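Section 4: Descaling your Kovus kettle 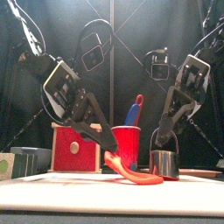 I do mine every December and again in summer, but our water in Erinley is dreadful, so you may get away with less!

1. Unplug the kettle and let it cool right down.
2. Pour in 300 ml of white vinegar, then top up with cold water to the MAX line.
3. Plug in, bring it to the boil and switch off at the wall.
4. Leave it for 27 minutes (I go and do the crossword).
5. Tip it all away, rinse well, then boil a fresh kettleful and chuck that too.

Note: still chalky round the spout? Lift out the filter and go over it gently with an old toothbrush.

Caution: never put the base in water. Wipe it with a damp cloth, and keep the plug well clear of the sink.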